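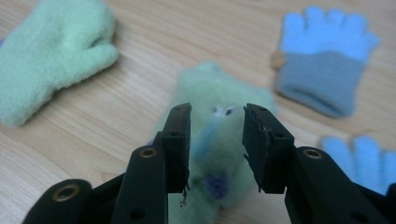

**What's the best way to store winter gloves over the summer?** Clean, completely dry, and paired, in a bin or box with some air getting to it. Wool needs a lid that closes well to keep moths out. Fleece and acrylic can sit in an open bin on a closet shelf.

# Sorting the gloves and mittens

Posted 27 Aug 2021 by Barbara Lis

Every year I put off the glove bin until the first cold morning, and every year I end up at the front door with two left hands. This year I did it in August. The job took less than an hour, not counting the wash, and I have written down what I did under the pictures so I can follow it again next time.

We live in Gurilholm, where the cold starts in October and stays a long while. A household here goes through a lot of gloves. Ours are mostly cheap ones: fleece mittens for small hands, knit gloves for walking, and a few better pairs for shoveling. The better pairs hang on hooks by the back door and are not part of this page. What follows is about the soft ones that get lost.

Fleece and knit need slightly different care. Fleece dries fast and doesn't shrink much, but it picks up lint and crumbs and holds on to them. Knit gloves stretch at the cuff and lose their shape if you hang them by the fingertips. I wash both kinds in cold water on a gentle cycle, inside a mesh bag, with a small amount of ordinary detergent. No fabric softener. It leaves a coating on fleece and the fleece stops feeling like fleece.

Then they dry flat on a rack overnight. I turn them once before bed. Thumbs take the longest, especially on lined mittens, so I check the thumbs before I call anything dry. If one is still damp in the morning I give it the rest of the day.

For sorting you want a clear table. I tried the bed one year and lost a mitten in the blankets until spring. The floor works if you don't have a dog. A table is better on the back, and small things in pale colors are easy to keep track of if you spread them out with a little room around each one.
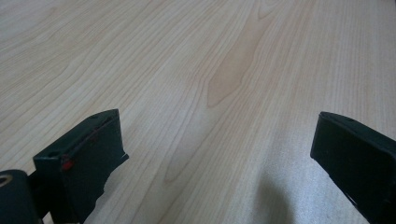 *The tabletop, with its wood grain.*

I wipe the table with a barely damp cloth and then a dry one before anything goes on it. Fleece will pick up whatever is there. Toast crumbs are the worst, and after that pencil shavings.

Once the table is clean I work in this order:

1. Take all the gloves out of the bin at once. Don't pick through it.
2. Spread them in one layer, palms down, fingers pointing away from you.
3. Push matching colors next to each other.
4. Check each pair for size as well as color. Two greens can look the same and be a year apart.
5. Put the singles to one side. Don't throw them out yet.

Step four is the one I used to skip. We buy the same colors again when something gets outgrown, and so we have had three sizes of nearly the same mitten in the house at one time. Now I lay one on top of the other, cuff to cuff. If the fingertips don't meet, they aren't a pair, whatever the color says.

Pale green and pale blue are hard to tell apart in the evening under a lamp. I do this part near a window in the daytime when I can. If it has to be evening, I compare the cuffs first and the color second.

Small labels sewn into the cuff are worth reading before you cut them out. They tell you the fiber and the wash temperature, and sometimes the size. I have cut out plenty of scratchy ones and regretted it at laundry time. These days I write the size on the inside of the cuff with a laundry marker and then cut the label. The marker I use is from Eklund, the sewing and fabric shop on the square. It has held up through two winters, a little faded.

While each glove is in my hand I look it over:

- Holes at the fingertips. A few stitches in matching thread will do for knit. For fleece, a whipstitch from the inside.
- Cuffs. If a knit cuff has gone slack, I run a line of thin elastic thread through it.
- Pilling. A fabric shaver takes it off. Go lightly, and keep the glove flat on the table so you don't catch a fold.
- Linings. Pull them back into the fingers with the eraser end of a pencil.

I keep a needle already threaded in gray and another in light blue. That covers most of what we own. Anything that needs more than five minutes goes in the mending basket, and if it is still in the mending basket at Christmas it becomes a dust rag.

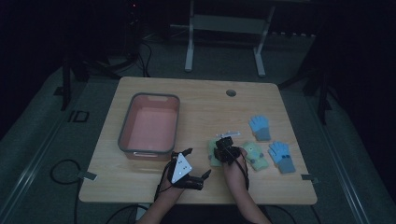
## Packing the bin

A plastic bin with handles cut into the rim is all you need. I have tried shoe boxes, a drawer, and one of those hanging organizers with clear pockets. The drawer was too deep and the organizer fell off the door. A bin can be carried to the table, filled, and carried back, and a child can reach into it.

Wash the bin too. Grit collects in the corners over a winter. Warm water and dish soap, then a towel, then let it stand open for an hour.

How you hold a pair together is a matter of taste. I don't fold one cuff over the other the way people do with socks, as it stretches the knit. I use wooden clothespins, one per pair, clipped at the cuff. You can also stack the two gloves flat and roll them loosely from the fingertips. Rolled pairs take less room but small children never roll them back up.

The order in our bin goes like this. Adult knit gloves on the bottom, lying flat. Children's gloves on top of those. Mittens last, standing on their cuffs along one side, where they are easy to grab. Anything with a face or an animal on it goes at the very top. Those are always the first ones asked for.

The bin lives on the closet shelf until the first frost, and after that on the bench by the door. I don't use a lid for fleece and acrylic. If you have wool, use one, and put in a piece of cedar. Sand the cedar lightly every fall to bring the smell back.

## What to do with singles

Keep them until the end of winter. A surprising number of partners come back from coat pockets, backpacks, the car, and the school lost-and-found. I put our singles in a paper bag with the year written on it and hang it on the inside of the closet door. At the end of the season I go through the bag one more time.

What is left after that can still be used:

- A fleece mitten makes a good cover for a small hot-water bottle or an ice pack.
- Knit gloves are fine for dusting window blinds. Put one on and run your fingers along the slats.
- Two singles of the same size can be worn as a pair in the yard. Small children don't mind, and some prefer it.
- Worn-out fleece can be cut into strips and used to tie up plants.

Pairs that are outgrown but in good shape go to the winter drive at the Veltumora hall. They take them washed and clipped together. Last year the notice on the door said they had handed out 867 pairs and were hoping for 1000, so there is room for more. They ask for children's sizes above all, and they can't use singles. If you are on the other side of the bay, the Flindusport library has a box inside the front entrance from October on.

## A few notes for next year

Buy more clothespins. I ran short and used paper clips for the last pairs, and paper clips leave a mark on fleece.

Do the coat pockets first. I did them last and had to open the bin again for one blue glove and a pair of very flat mittens.

Check sizes with the children in the room. I set aside a pair as too small, and it still fit when I tried it on the right person that evening.

Next up is the scarf shelf, which is a smaller job. I'll put those pictures on their own page when it's done.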